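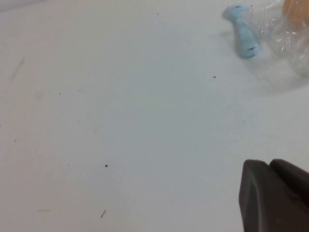 Prirnar launches the Weldu, a stage piano with a full-length wooden keyboard

Prirnar has announced the Weldu, an 88-note stage piano for players who want a proper weighted action in an instrument they can carry to a gig. It goes on sale in October through selected dealers and from the company's own shop in Namstead.

The Weldu takes over from the Midik, which has been the company's main portable piano since it began selling keyboards. The Midik will stay in the range until stock runs out, and spare parts and repairs will continue to be offered from the Namstead workshop.

The main change is in the keyboard. Each white key is a single length of spruce running back to a pivot well behind the fallboard line, so the touch stays even when the hand moves up between the black keys. Midik owners had often asked for this. The hammers are graded in four zones, heavier in the bass and lighter towards the top, and the key surfaces have a dry matt finish that does not become slippery under stage lights.

"Players told us they liked the sound of the Midik but felt they were working too hard near the back of the keys," said Ayodele Odukoya, head of keyboard design at Prirnar. "We spent most of our time on the pivot. The sounds came later, and we kept the number of them down on purpose. There are 40, and the first few are the ones most people will use."

Two concert grands were sampled for the Weldu, one bright and one darker, along with an upright with the practice felt lowered. The rest of the sound set covers electric pianos, clavinets, organs and a small group of strings and pads. Up to 3 sounds can be layered or split across the keyboard, and each has its own volume slider on the front panel. There is no touchscreen. Reverb, tone and transpose all have their own knobs or buttons.

On the rear panel are balanced stereo outputs, two headphone sockets, a USB connection for MIDI and audio, and inputs for a triple pedal and an expression pedal. A single sustain pedal is included. The power supply is built in, so the piano runs from an ordinary mains lead – a request from several hire companies.

The case is aluminium with plastic end cheeks, which can be unscrewed and replaced if they are damaged on the road. A padded bag with wheels and a folding stand will be sold separately.

The Weldu will cost £942 including VAT. It comes with a 2-year guarantee covering parts and labour, and anyone who registers a Midik bought from new can have a dealer set up a part-exchange.

The piano can be tried at the Namstead shop from Friday, when staff will be on hand until closing time. Dealers who would like a demonstration model should contact the Prirnar sales office.

Shares: 40

3 comments

pedalboardpete
Good to see the mains lead. I've left the Midik's power brick behind at more pubs than I care to remember. Does the old triple pedal fit this one?

Marian T
Any word on the weight? I can't find it in the article, and at my age it matters more than the clavinets.

lefthandstride
Tried an early one at the shop. The action is noticeably better for stride and the darker grand is lovely. The organs are only OK. I'll probably part-exchange mine once my dealer has a price for it.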